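Forum > Events and Conventions > Podcasts and Panels

We use cookies to keep you logged in. By continuing to browse you agree to our cookie policy.

Dimton Expo panel recordings – what's up and what's missing

stollen_fan
The Dimton Expo podcast has put up the first batch of panel audio. So far it's the voice acting Q&A, the creature makeup talk and the Iona Pollock interview, which runs 38 minutes. The Chisholm reunion panel isn't there. Does anyone know if it was recorded?

gralska77
It was recorded. I sat near the sound desk and they had it running the whole time. My guess is they need sign-off from the studio.

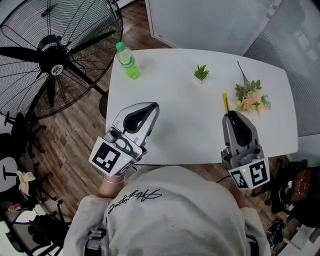

Same thing happened last year with the Gralska panel, and that took until the end of February to appear. I'd give it a few weeks before emailing anyone.

MapleReel
The Pollock interview was the weak one for me. The host spent 18 minutes on her early radio work and hardly touched the games. Most people in that queue were there for Stollen.

stollen_fan
I liked the radio part. She's answered the Stollen questions at every con for years, and you can find those answers anywhere.

MapleReel
Fair enough, but the episode title has Stollen in it. If it's a career interview, call it that.

tramline
Agree with MapleReel on the title, disagree on the rest. The bit about recording two characters in one session was new to me. Sound was poor in the second half, though – the hall noise comes right through.
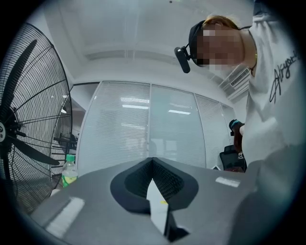
Close-up of the grey grip, labels either side of the notch

Has anyone got a cleaner copy of the audience questions? I can't make out the one about the cancelled sequel.

gralska77
Someone asked whether any lines were recorded for it. She said yes, one day's worth, and she doesn't know where the tapes went.

tramline
Thanks, that's the one I wanted.

stollen_fan
I'll add the Chisholm panel to the first post if it turns up.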